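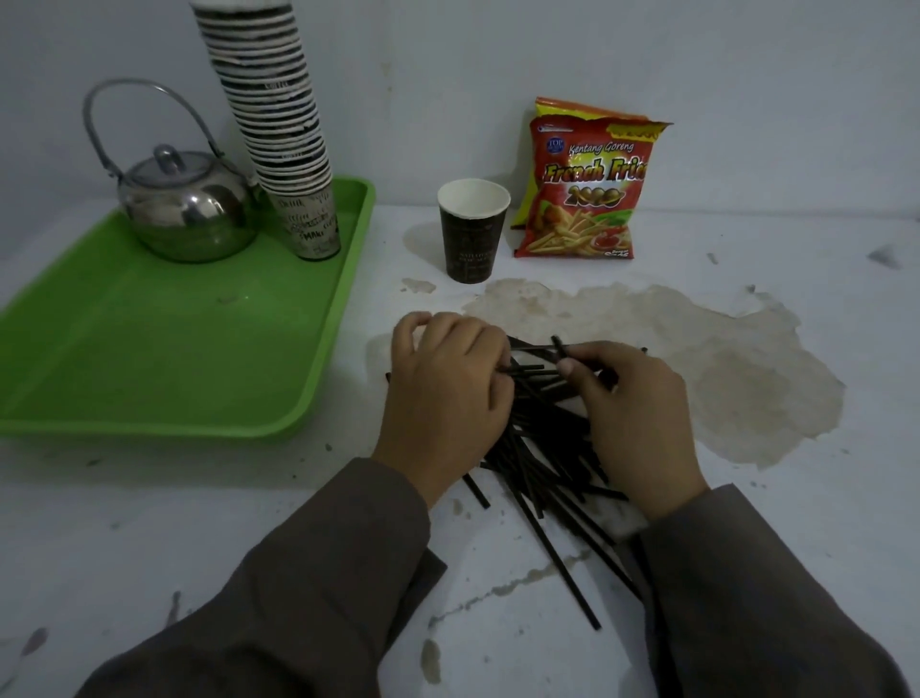 Rovcombe, August

Hi everyone, thanks for coming back after lunch. (Wait for the door. Check the clicker.)

Right, straws. I know the program says "Plelurel: a buyer's view" and you were probably hoping for a forklift, but I want to spend most of my time on thin black drinking straws, and I promise the pricing is coming.

Quick background for anyone who missed Heather Hollis this morning. Plelurel is a two-arm tabletop kit from Lenden. You get the arms, the mount, the software and a training service, where you send in recordings of people doing your job by hand and they send back a trained skill. We run the counters and break rooms for Leclerc, so our job is small, boring tidying. Cups, trays, packets. And straws in a cup, which I'd put down as the easy one!

Slide 2, leave it up for a bit. Ask the room how they'd pick a single straw out of a tangle. Let them argue. Usually somebody says suction, and then somebody else says "on a straw?" and we all have a nice moment.

Look at the hands on the first slide. One's gathering several straws and the other has pinched just one and is lifting it across the heap. Two hands, two quite different jobs, on the same pile. When I filled in Lenden's task form I wrote "pick up straw, put in cup". Ingeborg Schwaiger on their training side rang me up and asked, very politely, which hand. I had no idea. I had to go and do it at my own kitchen table.

So if you take a note, take this one: do the job yourself before you fill in the form. Slowly. Twice.

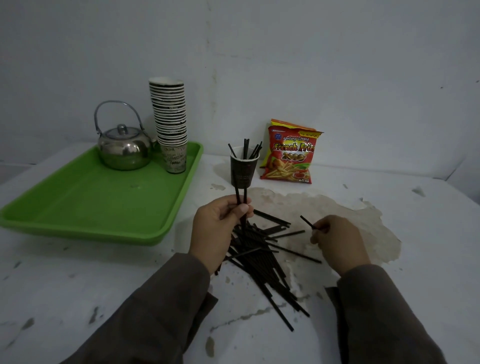

Slide 5: A cup with straws in it, and plenty still on the table.

(Click through slowly, people like the chips packet.)

Couple of things on this slide that matter for the kit. The tabletop is white with a big beige stain and scuffs all over, and the pile is sitting right on top of the stain. I'd asked whether we should use a clean bench for our recordings. Ingeborg said please don't, use the table you've got. Good advice, and it's free, so you can have it.

The other one is the teapot. Shiny metal on a green tray. Our trial unit was fine with paper cups and really not happy near polished steel. Costel Kneževič tells me there's a fix in the next release. I haven't tried it so I won't vouch for it.

Numbers. The training service cost us $1705 per skill, on top of the kit. We did 31 test runs on straws. In 5 of them it cleared the whole pile with no help from us. Mostly it got close and then pushed the last straw along the table forever. Setup took roughly four hours, most of that me looking for the right hex key.

(If running late, skip to support.)

Support: very good by phone, slow by email. The manual has a decent index, and a chapter on cable routing that Hemi Costigan has asked me to say he hated.

Would I buy it? For cups and trays, yes, and we've signed. For straws I'd stay on the monthly trial and record more of your own people first. Get left-handers in too, we forgot and had to go back.

Questions. Benedicta Sarpong has the roving mic. If anyone asks about the warranty, send them to the Lenden table by the stairs, they've got the sheet.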